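Toy kitchen set
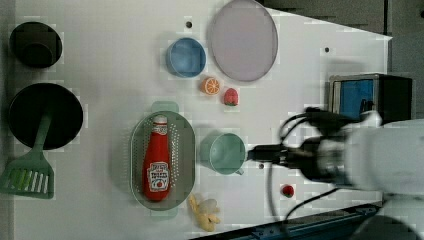

A toy kitchen set is a group of small-scale cookware, dishes and pretend food made for children's play. Most sets are built around a pot and a frying pan, with a few plates, bowls and mugs to serve from and an assortment of play food to fill them. Larger sets may add a spatula, a ladle, a colander, or bottles and cartons made to look like the ones in the family refrigerator. Children usually start playing with such things in their second year, often by stirring nothing at all in a pot with great seriousness, and many are still happily running restaurants years afterward.

Cookware

The pot and the frying pan are commonly black or gray, like the ones on a grown-up stove, while the rest of a set tends toward brighter or softer colors. Slotted spatulas are a favorite with younger cooks, who like to poke at the slots (and to carry the spatula around the house long after the meal is over). A colander is a generous sort of toy, as it does duty as a strainer, a fruit bowl, a boat and quite often a hat.

Play food

Fruit is the oldest and most common kind of play food. Strawberries are generally made whole, with the green top left on, and oranges are often sold as round slices with the segments showing, so that a child can lay them out on a plate. Condiments came later. The ketchup bottle is much loved, and it goes on everything, strawberries included.

Collecting

Older sets have a small but devoted following. The collector Kastriot Dimitriou keeps a handwritten list of 155 play foods, sorted by meal, and Radomir Matić has written at length on the sets sold under the Amstead name, which came in a box with 5 plates and, for reasons he has never been able to settle, only 2 mugs.

Storage and care

Sets are usually kept in a bin or a low basket that a child can reach. Plastic pieces can be washed in warm, soapy water and left on a towel to dry, while wooden ones are better wiped with a damp cloth.

See also: Dollhouse; Pretend play; Tea set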